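Search reports Type a keyword

30/10/2022
Posted by the Taster team, Uvton

Hello again to everyone at Ulcombe! October was a busy one for Taster, and the cookie packing task is finally giving us numbers I'm happy to send you (last report I mostly sent excuses, sorry).

Quick refresher: one arm takes a paper liner out of the box, the liner goes on the orange tray, and a cookie goes in it. The liners are the hard bit. They nest, they fold, and the fingers love to grab 2 at once.

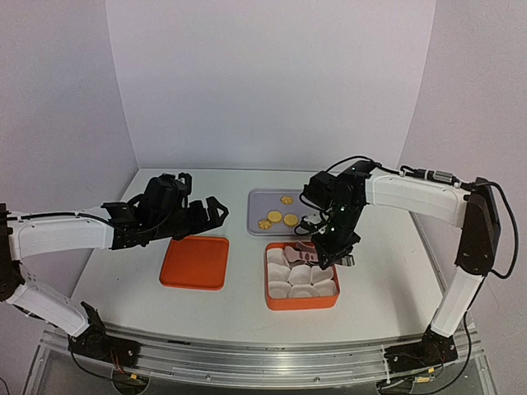

2 min read

We now have 545 demonstrations recorded, and I trained the policy on all of them with the Rizk method, where the model guesses how many liners it's holding before it moves on. Over 100 test runs it got a single liner out cleanly in 59. I know that doesn't sound huge, but the old policy was so bad at this that we'd stopped scoring it!

Most of the misses are crumpled liners. The fingers pinch too low and the pleats fold over, and then a cookie won't sit flat. The swirled butter cookies seem fussier than the smooth round ones too, but I haven't split the results by type yet, so please don't quote me on that.

Next up is softer fingertips, plus more demos with the box nearly empty. We're still inside the budget you approved, and I'll send the spending sheet separately.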